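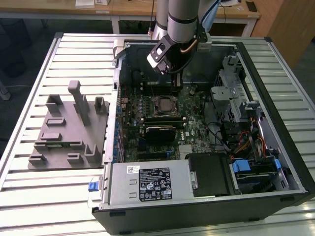

つくば発　2024年4月18日
報告：配列解析ワークベンチ「Faline」開発担当

いつも温かく見守ってくださり、ありがとうございます。助成二年目の後半について、進み具合をご報告いたします。前回の報告書が少々駆け足でしたので、今回はいくらか丁寧に書かせていただきます（長くなりましたらお許しください）。

まず本体のFalineですが、2月に新しい版を公開いたしました。いちばん大きな変更は、配列の取り込み画面を作り直したことです。以前は登録番号を一件ずつ入れていただく形で、利用者の方から「百件もあると昼休みがなくなります」とお便りをいただいておりました。新しい画面では、番号を改行区切りでもタブ区切りでも貼り付けられ、重複があればその場で知らせます。公開から3月末までのダウンロードは1,257件で、前の版の同じ期間を上回りました。うれしいことに、高校の生物部からも問い合わせが届いております！

次に、アラインメント表示用のプラグインSkeltanoです。こちらは計画より遅れております。長い配列を横に送ると表示がもたつく問題が残っていて、描画の部分を二度書き直しました。いまの版では、試験用に用意した3,398本の配列を並べても、ひととおり操作できるところまで来ています。ただ、色分けの設定を変えたときにだけ一瞬画面が白くなる現象があり、原因がまだつかめません。正式公開は当初3月の予定でしたが、夏前までお時間をいただきたく、お願い申し上げます。

注釈データの変換を受け持つGashiは、地味ながら順調です。古い形式のファイルには書いた人ごとの癖があって、遺伝子名の欄に長い備考が入っていたり、座標が0から始まっていたり1から始まっていたりと、読めば読むほど味わいがあります。自動テストは827項目まで増えました。このうち89項目は、利用者の方が送ってくださった「読めなかったファイル」をもとに作ったものです。送ってくださった皆さまには、この場を借りてお礼を申し上げます。

共同で進めているNunelとの連携については、構造データを受け渡す取り決めの草案がまとまり、双方で試し始めたところです。鎖の識別子が二文字以上になる場合の扱いで意見が分かれており、次の打ち合わせで決める予定です。

予算は、人件費と計算機利用料がほぼ計画どおりです。旅費は、春の研究会がオンライン開催となったため残りが出ました。できましたら、この分を利用説明書の英訳に充てさせていただけないかと考えております。説明書は日本語版の全八章のうち六章まで書き上がり、残るは「外部データベースへの接続」と「困ったときは」の二章です。後者は書いているうちにどんどん膨らんでしまい、いま一生懸命削っております。

次の半年は、Skeltanoの公開と説明書の完成を先に片づけ、そのあとで系統樹表示の試作に入ります。秋には初心者向けの講習会も一度開きたく、会場を探し始めました。流用の件につきましては、別紙の申請書をお送りしますので、ご検討いただけましたら幸いです。

お問い合わせ：Faline開発事務局　｜　© 2024 Faline開発グループ　｜　ページの先頭へ戻る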